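The career of Frans Aerts on stage and in film
Student project report, Performing Arts History

1. Subject and scope

Frans Aerts was a stage and screen actor who later headed the actors' guild in Skalau. This report covers his working life from his first paid stage engagement to his retirement from film. His private life is left out except where it affected his contracts. The group worked from theater programs, cast lists and the guild newsletter held in the Clevlow collection.

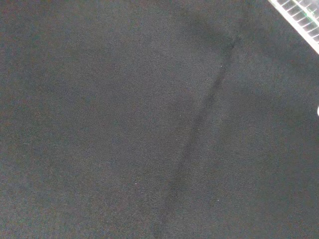

Page last changed: October, 4:15 p.m.

2. Early stage work

Aerts trained as a sign painter and joined the Skorkus repertory company as a scene hand. His name first appears in a program as an understudy. He moved to speaking parts the following season, mostly clerks, doctors and younger brothers. The programs list him under two spellings, Aerts and Aarts, and we treated both as the same person where the company and the season matched.

The repertory changed its bill every week, so a minor actor could add a large number of parts in a short time. The group recorded 416 separate performances under his name. Performances listed without a cast were not counted, so the figure is a minimum — the summer tours in particular are poorly recorded.

3. Film work

His first screen part was a police inspector in "The Ferry at Clevlow." The part is short and he is credited near the end of the cast list. The producers used him again as a harbor pilot, and after that he was offered a contract for two pictures. Only one of them, "Jia," was released. The second was stopped during shooting when the studio changed owners.

"Jia" is the film he is now known for. He plays a retired chemist who takes in a lodger, and most of the story is set in one house. Reviews in the Skalau papers were mixed on the script but favorable on his acting. Two reviewers compared his slow delivery with his stage work at Skorkus.

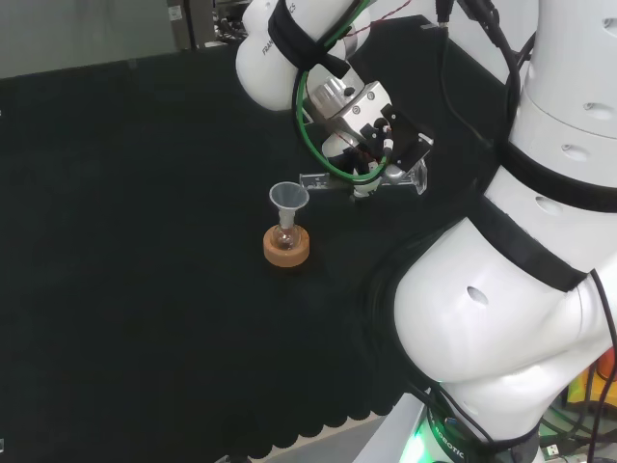
Fig. 2. Flask with funnel, on a cork ring stand.

4. Guild presidency

Aerts was elected president of the guild while still under contract. The newsletter shows that he spent most of his term on rehearsal pay, which the theaters had not paid at a fixed rate before. An agreement was signed in his final year. He did not stand for a second term and returned to the stage in supporting parts.

5. Sources and limits

Cast lists were checked against programs where both survive. The newsletter was written by guild staff and its account of the pay talks was not checked against theater records. Dates of first screenings outside Skalau could not be confirmed and have been omitted from the tables.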